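Wollent Open Day Kitchen Set: README

Last updated Thursday, July 30, 2026

This folder holds the recordings made at the Wollent open day in May, along with the scene files, the visitor task cards and the scripts needed to play everything back. It was put together by Min-kyu Oh and Marama Pirihi. If you came to the open day and want to find your own run, go to the section called Finding a run.

What the open day was

Wollent opened its lab to the public for one afternoon. The main station was a simulated kitchen where visitors could drive a robot arm with a handheld controller. A second station let people watch a trained policy try the same tasks in the same kitchen. There was a short talk between the two, and the slides are in docs/talk.

Visitors drove the arm in simulation only. No physical arm was used for any run in this set, and nothing here should be read as a measure of how a real arm would do.

Each visitor picked a task card, had a practice period with no recording, and then did one recorded run. Runs ended when the visitor said they were finished or when the time limit was reached. A staff member stood next to the station and answered questions about the controller. Staff did not take over the controls during recorded runs. If they had to, the run was thrown out.

What is in the set

There are 145 runs in total. Of these, 74 were driven by visitors and the rest are policy runs from the second station. They cover 12 task cards, all in one kitchen layout. The wording on the cards is short and was written for people who had never used the system, for example "Move the red pot to the counter on the right" or "Bring the gripper to the toaster and stop there."

Each run folder contains:

video.mp4, the rendered view
states.npz, joint positions and gripper state at every step
actions.npz, the commands sent to the arm
card.txt, the task card text
notes.txt, anything staff wrote down (often empty)

The kitchen scene

The scene is called Doucette and was built for the open day from parts we already had. The range and the microwave above it are fixed in place. The pot and the squeeze bottles can be moved. The toaster has a collision shape but is pinned to the counter, after too many test runs ended with it on the floor.

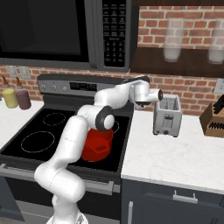 The starting position of the arm is the same on every run, and so is the position of the movable objects. We considered shuffling the objects between runs but decided against it, as visitors waiting in line wanted to try what they had just watched someone else do. Anyone training on this set should expect a policy that does badly when things are moved.

Lighting and textures are also fixed. The glass canisters on the shelf are for looks and have no physics. Two runs include the gripper passing through one of them. They are marked in notes.txt and were kept.

Controller

The handheld controller is a Lirkar unit with our own mapping, saved in config/controller.yaml. One stick moves the gripper forward, back and sideways. The other moves it up and down and turns the wrist. The trigger closes the gripper. The up and down direction was flipped after the first hour, when most people were pushing it the wrong way. Runs made before the change have flipped: false in the index. The recorded actions are the commands the arm received, so playback works the same for both groups.

Success labels

Success was marked by hand after the event. Marama labeled every run and Min-kyu checked a portion of them. They disagreed on 13 runs, mostly cases where an object ended up close to the target but leaning on something. Those runs have the label "unclear" and we suggest leaving them out of any success rate.

Finding a run

Visitors were given a slip with a run code. Look up the code in index.csv and open the folder with the same name. We did not record names, faces or voices, so if you have lost your slip we can't tell which run was yours. To have a run removed, send us the code and it will be taken out of the next version.

Playback

Install the packages in requirements.txt, then run:

python play.py --run CODE

Add --slow for half speed. Playback uses the Vondusen renderer by default. It needs a graphics card, and loading the scene the first time takes roughly a minute. If you only want to look at the runs, the video files are enough.

Known problems

The gripper state lags the trigger by one step in all visitor runs. We have not corrected this in the files.

Some videos are a few frames shorter than the state files. Match them from the first frame.

Task card 9 was reprinted during the afternoon with different wording. Both versions are in docs/cards, and card.txt has the one that the visitor was given.

Use

The set may be used for teaching and research. Please keep this README with any copy you pass on, and open an issue in the repository if you find an error in the labels.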